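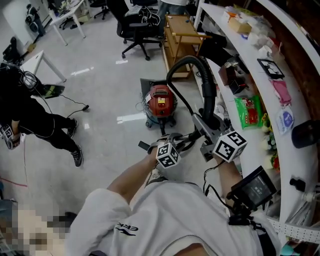
Jerby wet and dry vacuum, red and teal, with the black hose.

The Jerby is our floor vacuum for shops, storerooms and small workspaces. It stands on small black casters, so you can pull it along a counter and park it beside the shelves. The corrugated hose is thick but bends well, and it comes with 3 nozzles. Colour is red with teal only - we do not stock the grey model any more.

The cord has 9 metres, enough for most rooms without an extension. Please coil it loosely after use, it will last longer.

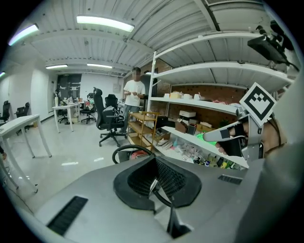 For places with tall metal shelving we suggest the Pomare extension tube, sold separately. Clean the upper shelves first and the floor last. Before you take up water, remove the paper bag and put in the foam filter.

Spare bags are in packs of 200 for trade customers. For smaller quantities, or a spare hose, write to Wen-hsiung Ko at Ranine. Orders received on Sunday are packed the next morning.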